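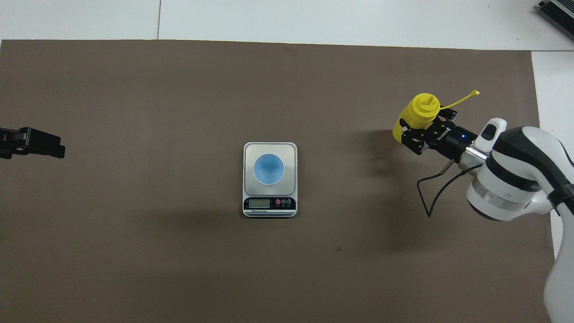 A kitchen scale is a small weighing instrument used for portioning and measuring ingredients in domestic cooking. Most models sold today are digital. They consist of a weighing platform, a load cell, a circuit board with a display, and a housing that holds the batteries. Mechanical spring and balance types are still made in smaller numbers.

Construction

The platform is commonly stainless steel, glass or plastic. On steel models the plate often sits within a plastic border and can be wiped clean. Controls are placed along the front edge, next to a liquid crystal display. Low-cost models usually have two or three buttons, covering power, unit selection and tare.

The load cell is a metal bar with strain gauges bonded to its surface. A load on the platform bends the bar slightly, and the electrical resistance of the gauges changes in proportion. The circuit converts this signal to a digital value. Single-cell designs place the bar under the center of the platform. Designs with four cells place one near each corner and add the signals.

Taring

Taring sets the display to zero while a container is on the platform, so that only the contents are shown afterward. A cup, bowl or pan may be used, provided that the container and contents together stay within the rated capacity. Removing a tared container produces a negative reading equal to its weight. Several ingredients can be weighed into one container by taring after each addition.

On many models the tare value is lost when the automatic shutoff operates. The delay before shutoff varies by maker.

Placement and sources of error

A kitchen scale is used on a hard, level surface. Soft or thick mats can allow the feet to sink unevenly; a thin, firm mat has little effect. Loads placed near the edge of the platform may read differently from the same load at the center, an error known as corner load error. Other sources include drafts, low batteries, and a vessel that overhangs the platform and touches the housing.

In a household survey by Florence Paquette and Ludger Weidemann, published in Greltadton on July 28, 2024, 2,393 scales were checked with a 100 g reference weight. Nearly 7 percent differed from it by more than 2 g. Weak batteries were the most frequent fault recorded.

Calibration

Some models have a user calibration mode, entered by holding a button at startup. The display then calls for a known weight, which is placed at the center of the platform until the reading is stable. The Sawatzky handbook of kitchen measurement recommends leaving the scale switched on for 30 seconds beforehand. Models without this mode are set at the factory.

See also: Balance; Load cell; Measuring cup; Tare weight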